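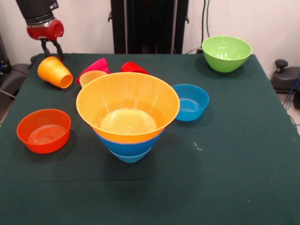 Ulport sets up and maintains single-arm sorting cells for workshops, training schools and small packing rooms. We do not build arms. We take a cell that has already been bought, put it into a known state, write that state down, and come back to check it. Most of our work concerns the last part of the arm and the surface under it. Setup and acceptance are done on a table with a dark green cloth, using plastic bowls and cups in strong colors, some nested and some tipped on their sides. A cup on its side is a harder pick than an upright one, and a gripper that is slightly out of line will usually show it there first.

What we do

Setup starts with the base. The mounting bolts are torqued, marked with paint and checked again after 40 hours of running. The arm is then homed and the tool center point is taught from four directions against a fixed pin. If the four readings do not agree within 5 tenths of a millimeter, the wrist is taken off, the mating faces are cleaned and the procedure is repeated. We do not correct a mechanical fault with a software offset.

The gripper is set next. Both fingers must reach the closed position together. Closing force is set low and raised one step at a time until a thin-walled cup can be held by the side for 20 seconds without slipping or creasing. The setting goes on the cell card, along with the finger pad type and the month it was fitted.

Cameras are calibrated last. Any work on the base or wrist after this point voids the calibration, and the cell card is stamped to say so.

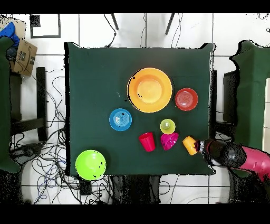 Side grip on a yellow cup near the edge of the table, seen from overhead.

Routine care

A cell under a Ulport service plan is visited every quarter. Between visits the operator carries out the weekly check:

Wipe finger pads with a dry lint-free cloth. No solvent.
Open and close the gripper fully and listen for a click at either end of travel.
Look over the cable run from wrist to base for flat spots or shine.
Pull the tablecloth square. A crease under a piece changes its height and its angle.
Run the short pick routine and record the number of misses.

Two misses or fewer needs no action. Three or more in one run should be reported before the cell is used again. Please do not re-teach positions to clear a miss. It hides the cause and we then have to undo it.

Repairs

Our bench is at Sterthorpe. Grippers, wrists and cable sets can be sent there; complete arms are repaired on site. Finger pads, drive belts and wrist seals are kept in stock. The Sterthorpe log holds 3,722 closed repair entries. Worn pads are the most common, followed by cable damage at the wrist.

Our background

Ulport began as the maintenance section of Lockyer, a maker of conveyor parts, and became a separate company when Lockyer gave up field service. The cell card is a Lockyer form with a few added lines. Our service records are kept in Tundadik, a program we wrote for our own use and now supply to plan customers at no charge. The stock list is revised each September.

Service requests are taken from 7:30 a.m. to 4 p.m. Have the cell card number ready.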